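Tips for a small picking machine at home or in a shared workshop

We have built a machine that takes one thing out of a bin and puts it in another place. It stands in the back of our shared workshop on Lastard street, and we work on it in the evenings. Some of these tips cost us a lot of time to learn, so maybe they help you to go faster.

Choose the bins first

Many people buy the arm first and look for bins later. I recommend the contrary. Decide what you want to pick, put it in a bin, and try to take it out with only two fingers, like a gripper does. If your fingers touch the wall all the time, the bin is too narrow. Bins with sloping inner walls are good, the things slide back to the middle by themselves.

Take all the bins in one color. Our picking program, which we call Oh, looks for everything that does not have the color of the bin. With blue bins, a red snack packet is an easy object. A blue sponge is very difficult, and we have stopped trying it.

Shelves

A steel shelf is strong and easy to clean, but it shines. Under a bright lamp you get white spots on the metal, and the program can take them for an object. Put baking paper in front of the lamp, or turn the lamp to the wall. Matt tape on the front of the shelf works too, but it must be changed when it gets greasy.

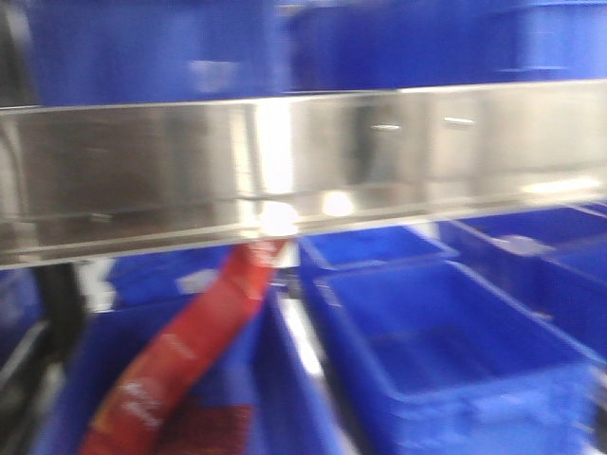
Beat Lüthi

Leave more space between the tiers than you think. A snack bag hangs down long when it is held at one end, and it must pass over the rim of the bin. We first moved our upper shelf in August, and then again two weeks later.

Soft packets

Crinkled bags are harder than boxes. Hold them near the sealed end, where the foil is flat. If you use suction, clean the cup with warm water and a drop of dish soap before each evening. Do not use oil on it.

Move slowly with a bag for the first 3 seconds after the lift. When it stops swinging you can go faster. We keep a notebook with every pick, and from 1,384 tries with bags we have 107 drops. Most of them were in the first weeks, when we went too fast.

Cables and screws

Fix the cables with hook-and-loop strips. Plastic ties are cheaper but you will cut them every time you change something. Tighten the screws of the gripper again after around 4,000 movements. A small point of nail polish across the screw head and the metal shows you if it has turned.

Before you go home

Switch off the power at the wall, not only in the program. Let the arm rest on a piece of foam. Close the snacks in a box with a lid, we had mice one time and they prefer paprika.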